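Jestholm Junior Basketball Program: progress report to Kimaro
1 September 2022 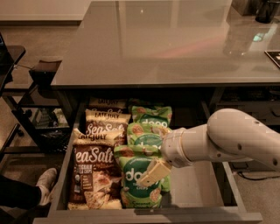
Registrations
We have 228 players registered, up from some 85 when the grant began. Under-14 girls is the largest group and now fields 2 sides in the Stullis league.

Court time
Ondeo Stadium gave us a second evening slot. Training no longer clashes with senior fixtures, but the far hoop still needs a new backboard.

Spending
To date we have spent $726 on balls, bibs and first aid supplies. Referee course fees have been invoiced and will show in the next statement.

Still to do
The under-16 boys are short a coach. The skills clinic has moved to December so it doesn't overlap with finals. We'll send attendance figures once the centre has entered them.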